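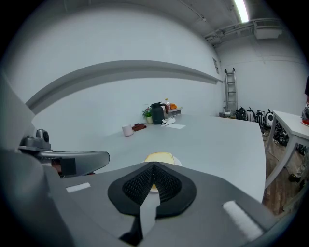

動画講座でミックスは上達するのか　――Fukstead買い切り版を使ってみた中間報告

音楽情報演習　プロジェクト報告
執筆　川口大地（海老原班ではなくWemorus班のほう）

1．やろうとしたこと

宅録をする学生のあいだで、ミックスの動画講座を契約するのが当たり前のようになっている。月額制の講座に入り、最初の一週間だけ熱心に見て、あとは引き落としだけが続く。私自身がそうだったので、偉そうなことは言えない。

今年の5月、その手の講座のひとつであるFuksteadが、講座の一部を単体のアプリとして売り始めた。値段は3,917円の買い切りで、追加の課金はないとされている。紹介ページには「受講者の音が変わる」と大きく書いてある。どう変わるのか、何と比べて変わるのかは書いていない。

この班の課題は、その「変わる」を自分たちの曲で確かめることだった。班の名前は、部室で使っているオーディオインターフェースWemorusからそのまま取った。同じ演習の海老原班（Ebihara）は機材の側から同じ問題を扱っているので、そちらの報告も読んでほしい。結論はたぶん合わない。

2．講座の中身

アプリに入っている動画は119本ある。数だけ見ると多いが、一本が短い。イコライザーの説明だけで何本にも分かれていて、そのたびに講師の挨拶とロゴの映像が入る。全部を見終えた者は班にひとりだけで、その本人が「半分の長さにできる」と言っている。私も同意見である。

構成は、録音済みのバンド曲を素材にして、ドラムから順に整えていくというものだ。素材のマルチトラックはダウンロードできる。ここは素直によいと思った。月額版では素材の配布に別の手続きが要り、しかもリンクの期限が短かった。アプリ版では購入後すぐに手元に置ける。

困ったのは、配布素材の録音が最初からよくできていることである。スネアの音は立っているし、ボーカルの音量もそろっている。フェーダーを上げるだけでそれなりに聞こえる素材で「こうすればよくなります」と言われても、部室の壁ぎわで録った私たちのドラムにどこまで当てはまるのか分からない。講師は一度だけ「録音が悪い場合は録り直しましょう」と言う。それはそうだろう。

もうひとつ、講座で使われるプラグインのうち、リバーブのGivusは別売りである。体験版で代用できると注意書きにはあるが、体験版では設定を保存できないので、曲を開くたびに数値を入れ直すことになった。買い切りという言葉から受ける印象と、実際に手を動かすまでに必要なものは、かなり違う。

3．方法

班員は4人で、全員がDAWの操作はひととおりできるが、ミックスを体系的に習ったことはない。期間は10週間とした。

各自が、講座を見る前に自作曲を一曲ミックスし、書き出しておく。その後は講座を進めながら、同じ曲を最初からミックスし直す。最後に両方を書き出し、音量をそろえてから、どちらが先でどちらが後かを伏せて聴いてもらう。

音量をそろえるところは何度か揉めた。人は音の大きいほうをよいと感じやすいと授業で習っていたので、ラウドネスの値を合わせることにしたのだが、後のミックスのほうは全員がマスターにリミッターを深くかけており、値を合わせると今度は前のほうが生き生きと聞こえる。合わせ方しだいで結果が動くということで、この時点でもう嫌な予感はしていた。

聴いてもらったのは9月19日（土）の合同練習のあとで、場所は視聴覚室の据え付けスピーカーである。ヘッドホンも用意したが、使った人は少なかった。

4．結果

後のミックスのほうがよいと答えた人は、たしかに多かった。ただし曲ごとの差が大きい。

はっきり評価が上がったのは、弾き語りに近い、トラックの少ない曲だった。低域を整理し、ボーカルにコンプレッサーを薄くかけただけで、歌詞が聞き取りやすくなったという感想がそろった。講座の序盤で扱う内容なので、序盤だけは効いたと言ってよいかもしれない。

私の曲は逆だった。ギターを左右に重ねた速い曲で、後のミックスは「整っているが小さく聞こえる」「前のほうが勢いがある」と書かれた。自分で聴き返しても、その通りだと思う。講座の手順どおりに各パートの帯域を削っていった結果、どのパートも遠慮しているような音になった。講師の素材では、同じ手順で音が前に出る。素材が違えば削る場所も違うはずなのに、私は画面の数値を写していた。

残りの曲は、意見が割れて何とも言えない。班としては「やや向上」と書く案も出たが、割れたものは割れたと書くことにした。

5．疑わしい点

いちばん大きいのは、講座を見なかった場合と比べていないことである。同じ曲を同じ期間いじり続ければ、動画を一本も見なくても多少はよくなるだろう。二度目のミックスは、一度目の失敗を知っている人間がやるのだから有利に決まっている。計画の段階で、ひとりは講座なしで進めるべきだった。誰もその役をやりたがらず、私も強く言わなかった。

次に、聴いた人の多くが私たちの知り合いである。伏せて聴かせたといっても、ライブで前のアレンジを聴いている人には、どちらが古いか見当がついたはずだ。

視聴覚室のスピーカーにも癖がある。低音が部屋の隅にたまり、ベースの大きい曲が不利になる。海老原班の報告では、スピーカーの置き場所を変えただけで感想が入れ替わった例が挙がっている。講座の効果より部屋の効果のほうが大きいという彼らの主張に、いまのところ私は反論できない。ただ、彼らの試聴も同じ顔ぶれに頼っているので、そちらもそのまま信じる気にはなれない。

6．買い切り版は得なのか

値段の話に戻る。月額版を長く続けるよりは、アプリのほうが安く済む。この点は疑っていない。見る期限がないので、試験期間に中断しても損をした気分にならないのも助かった。

ただ、安いという言い方は、月額版を続けるつもりだった人に対してだけ成り立つ。もともと契約していない人にとっては、新しい出費である。宣伝は月額版との比較しか見せないが、学生が比べる相手は、図書館にあるミックスの入門書や、先輩に一曲聴いてもらうことのほうだと思う。私の場合、期間中にいちばん役に立った指摘は、軽音の先輩に言われた「ギター四本もいらないでしょ」だった。講座のどこにも出てこない助言で、これは無料だった。

更新の問題もある。アプリの説明には「今後の内容追加を予定」とあるが、発売から今まで、追加されたのは字幕の修正だけである。日本語字幕は機械翻訳のようで、「アタック」が「攻撃」になっている箇所が残っている。意味は取れるが、「攻撃を遅くしてください」と出るたびに手が止まる。予定という言葉に料金を払わないほうがよい。

7．今後

後期は、講座を使わない人をきちんと決めてやり直したい。曲も自作ではなく、全員が同じ録音を使う。部室のドラムを録ったものが候補だが、シンバルがボーカルのマイクにかぶっていて、素材としてはひどい。ひどいまま使うつもりである。きれいな素材で上手に聞こえることは、もう講師が見せてくれた。

Givusの体験版はやめ、DAW付属のリバーブに統一する。違いが分かる人がいるかどうかは、そのとき一緒に試す。

班員からは、それでもアプリを買ってよかったかと聞かれた。序盤の、低域とコンプレッサーの章だけなら、よかったと答える。その章だけが別に売られていれば、もう少し気持ちよく答えられた。

付記：各曲の前後の書き出しと、回答用紙の写しは演習室の共有フォルダに入れてある。私の曲のファイル名だけ前と後が逆になっていた時期があるので、早い段階でコピーした人は入れ直してほしい。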